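Hesta Residences – Community Forum
Board: Shared Lounges and Laundry
Topic: Clothing left on upholstered seating, Danlow Building

danlow_housing_office
Posted 7/15/22
Residents of the Danlow Building are asked to review the following before the revised lounge policy takes effect in September. The office has received 31 written comments on the use of the upholstered seating for sorting and folding clothes. Most of them ask for a clear rule, and a draft is set out in this thread. Replies will be read and considered before the final text is posted.

1. Present position
The house rules state that lounge seating is for sitting. They do not mention laundry. Residents on the lower floors have for some time used the gray seating as a folding surface, as the laundry room has only one table. The office has not enforced a rule either way.

The difficulty is with single items that stay behind after the rest of a load has been taken upstairs. They are often left in a heap at the side of the cushion, next to the metal rail, where a person sitting down may not notice them. Bright items such as the red one with the white section and the thin stripe are easily seen. Gray socks on gray fabric are not. 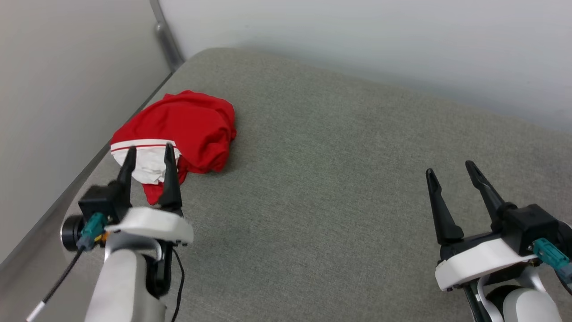 2. Draft rule
Folding is permitted on the seating when no one is waiting to sit. Clothing must be clean and fully dry. Items may not be left unattended for longer than one wash cycle. Anything found after that time will be folded and placed on the shelf by the laundry room door, where it will be held for 2 weeks.

3. Comments
Please reply in this thread. Comments sent to the front desk will not be added.

Skovanach_4th_floor
I support the rule in general and object to one part of it. "Fully dry" cannot be checked by anyone except the person holding the garment. A shirt that is slightly damp at the seams will mark that type of fabric, and the mark remains after the shirt is gone. I would ask that folding on upholstery be prohibited and that a second table be purchased.

akbari_wing_resident
I must disagree with the previous poster. A folding table suitable for shared use was priced at $449 when the Akbari wing requested one, and the request was declined. It is not reasonable to prohibit the only large flat surface on the floor and offer no replacement. The seating is used by more people for folding than for sitting, at least in the evenings.

Skovanach_4th_floor
The cost of replacing the cushions should be set against that figure. The last notice on furniture gave $2000 for the lounge. One table is the smaller expense.

akbari_wing_resident
That notice covered all of the seating and the side tables, and the wear it described was at the corners. Laundry was not mentioned.

quiet_hours_2
May I raise the matter of sorting as distinct from folding? Red cotton and white cotton should not be heaped together when either is damp, and that applies on the cushion as much as in the machine. For shirts that combine the two colors, I turn them inside out, wash them cold with other dark items and remove them promptly. They are then dried flat on a rack in my own unit. I would not place one on light gray fabric until it had been through several washes.

danlow_housing_office
Thank you. The office confirms that the $2000 figure covered all lounge furniture, as stated by akbari_wing_resident. The request for a second table will be reopened. The words "fully dry" will be kept for the present.

Residents who fold on the seating are asked to lay down a clean towel first and to check the gap along the rail before leaving.

hesta_laundry_user
A question on the holding period. Does it begin when the item is found or when it is placed on the shelf? I lost a pillowcase under the former arrangement, and the two dates were given to me as different days.

danlow_housing_office
The period begins when the item is placed on the shelf. A dated tag will be attached to each item. The wording in section 2 will be amended accordingly.

Skovanach_4th_floor
I remain of the view that the towel should be mandatory. Please record this as an objection to section 2.

danlow_housing_office
The objection is recorded. This topic will remain open until the final text is posted.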